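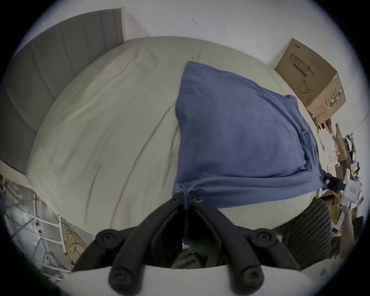

Figure 1. Two-handed handling of a blue cloth on the bed, seen from the camera on one of the hand-held grippers.

3.2 Student-led collection of bedding tasks

The second module of the course was given over to soft objects. Students had spent the first module on rigid items such as cups, boxes and bottles, and most groups had reached a steady working pace by February. Bedding was chosen for the second module on the advice of the course leader, Hüsnü Aydoğan, who had found in an earlier year that cloth exposed weaknesses in a task plan far sooner than rigid items did. A cup which has been put down badly can be picked up again from much the same position. A sheet or cover which has been put down badly takes on a new shape, and the next step of the plan may no longer apply.

Each group consisted of 3 students. One student operated the pair of hand-held grippers, one read out the task card and kept the written log, and one checked the recordings at the end of each block. Roles were exchanged after every block, so that all members gained experience of each. Groups were free to choose their own names for the purposes of the log, and these are kept here: Workier, Grorkine and Prunine. The bedroom area used for the module is referred to as Gündoğdu throughout, after the name of the building in which it was set up.

The task card for bedding contained four actions: spreading, gathering, folding in half and moving the cloth from one side of the bed to the other. No instruction was given as to where the cloth should be held. This was a deliberate choice by the teaching staff, who wished to see whether the groups would settle on similar methods without guidance. Students were asked only to begin with both grippers open and to end with the cloth released.

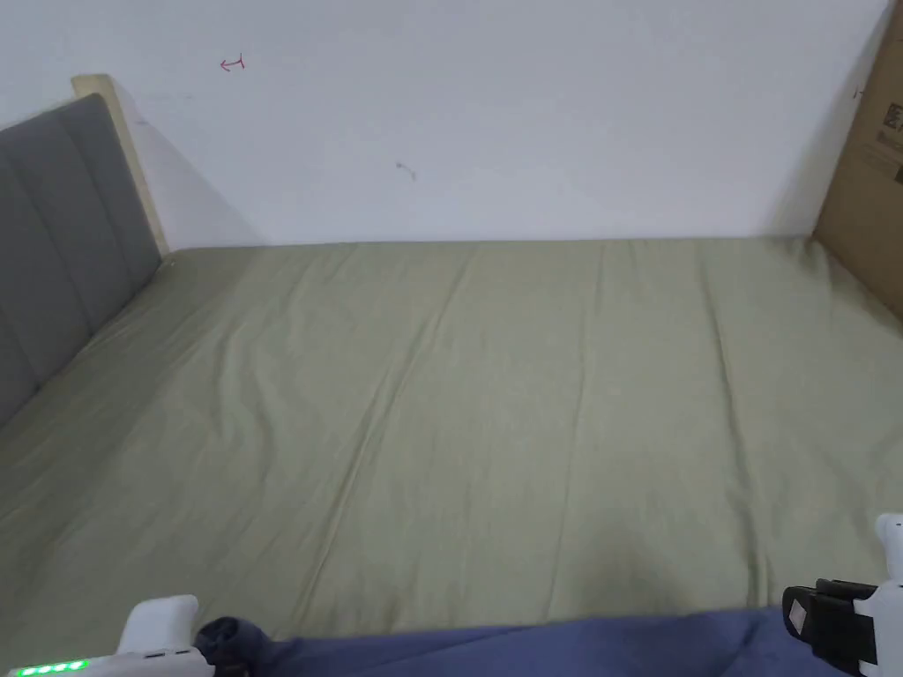
Differences between the groups became clear within the first few blocks. Workier preferred to take hold of two neighbouring corners before attempting any movement, and would abandon an attempt if the second corner could not be found. Grorkine began from whichever part of the cloth lay nearest and corrected the hold as the action went on. Prunine moved between the two methods, depending on who was operating. The written logs suggest that the first method was slower but gave rise to fewer abandoned folds, while the second produced a wider range of starting and finishing shapes. Both outcomes are of value in a teaching set, and the groups were not asked to adopt a common method.

In total the module produced 1,426 recorded attempts, against a target of 4,000 for the course as a whole. Of these, 64 were set aside by the checking student. The most frequent grounds for setting an attempt aside were a late start to the recording, a cloth which had slipped from the bed, and a gap in the written log. Attempts in which the action failed but the recording was complete were kept and marked as failures. Several students questioned this rule at the outset, and it was discussed at some length in the weekly review.
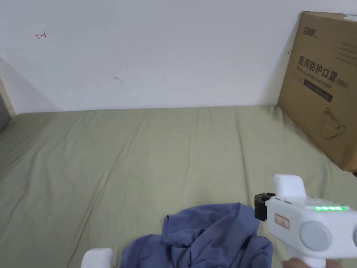
Operator comfort was raised in all three sets of written comments. Reaching towards the far side of the bed with both arms extended was described as tiring, and two groups asked for shorter blocks. The length of a block was reduced accordingly for the remainder of the module, and the rest period between blocks was left unchanged. Students also reported that it was difficult to judge how firmly a thin fold was held when using the grippers, and that they came to rely on watching the cloth as it began to lift.

The effect of these changes on the later blocks is considered in Section 4, together with the results of the first round of training.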